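4. Primeras tareas en la encimera

Si ha llegado a este capítulo es que ya tiene instalado Plenari, que las dos manos responden y que ha pasado la calibración del capítulo 3 sin demasiados disgustos. ¡Enhorabuena! Esa suele ser la parte más ingrata. Ahora empieza lo entretenido, y también lo que más preguntas nos trae al buzón de soporte: qué puede hacer de verdad el sistema en una cocina y qué conviene seguir haciendo uno mismo.

Le adelantamos la respuesta corta, que es «menos de lo que a todos nos gustaría y bastante más que el año pasado». Coger una fruta y pasarla de un sitio a otro lo hace con soltura casi siempre. Pelarla, todavía no. Fregar una sartén con restos pegados, tampoco (y mire que lo hemos intentado).

4.1 Preparar la tarea en el simulador

Todas las tareas nuevas se ensayan primero en el simulador Ayele, que viene incluido con la licencia. No se salte este paso aunque tenga las manos ya montadas y muchas ganas de verlas moverse.

1. Abra Ayele y elija la escena «Encimera de mármol». La primera carga es lenta; aproveche para leer la nota del final de este apartado.

2. En el panel Tarea, seleccione «Recoger y colocar». Verá que hay otras opciones en gris. Son las que Madhu Saxena y su equipo siguen puliendo, y se irán activando con las actualizaciones.

3. Indique el objeto que hay que coger y el lugar de destino. Para la primera vez recomendamos el limón y, como destino, la tabla de cortar.

4. Deje el campo Intentos en 50. Con menos, el porcentaje final baila mucho de una prueba a otra y es fácil llevarse una alegría (o un berrinche) sin motivo.

5. Pulse Iniciar y observe los primeros intentos a velocidad normal. Después puede acelerar y marcharse a tomar un café.

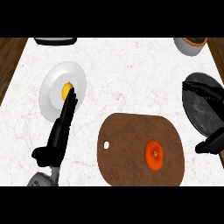
6. Cuando termine, abra el Registro y fíjese en la columna Agarre antes que en la columna Resultado. Un agarre marcado como «inestable» que acabó bien en el simulador es el primero que le dará problemas en casa, así que merece la pena repetirlo con otra aproximación.

7. Guarde la tarea con un nombre que vaya a reconocer dentro de un mes. Parece una tontería, pero en nuestro propio servidor hay 1.562 tareas guardadas y una buena parte se llama «prueba».

Nota: los objetos redondos y lisos son más difíciles de lo que uno se imagina. Una persona corrige la presión de los dedos sin pensarlo; el sistema tiene que estimar dónde está el centro de la pieza, cerrar la mano y confiar en no empujarla. Si falla varias veces seguidas, reduzca la velocidad de cierre en Ajustes > Mano y vuelva a probar.

4.2 Pasar a la cocina real

Precaución: antes de conectar las manos, retire de la encimera los cuchillos, el vidrio y cualquier recipiente con líquido caliente. Mantenga a niños y animales fuera del alcance de los brazos y el botón de parada al alcance de usted.

1. Coloque los objetos más o menos como estaban en el simulador. No hace falta que saque la regla.

2. Ajuste el límite de fuerza al valor mínimo y ejecute la tarea una sola vez, sin apartar la vista.

3. Si todo va bien, suba el límite poco a poco. Si la mano se detiene a medio camino, pulse Parada, retire el objeto y consulte el capítulo 7.

4. Repita con la luz que tenga normalmente en la cocina. Un reflejo fuerte sobre una encimera clara puede despistar al sistema.

4.3 Qué esperar por ahora

Nos preguntan a menudo si ya se puede dejar el sistema a solas recogiendo la cocina después de cenar. Nuestra recomendación es que no, todavía. Anju Malhotra, que atiende el soporte en español, lleva desde octubre reuniendo los avisos de los usuarios, y los tropiezos más habituales son objetos amontonados, bolsas blandas y todo lo que resbala. Si el suyo es distinto, escríbale, por favor, y adjunte el registro completo. Nos ayuda muchísimo.

Para las tareas con las dos manos a la vez, siga en el capítulo 5.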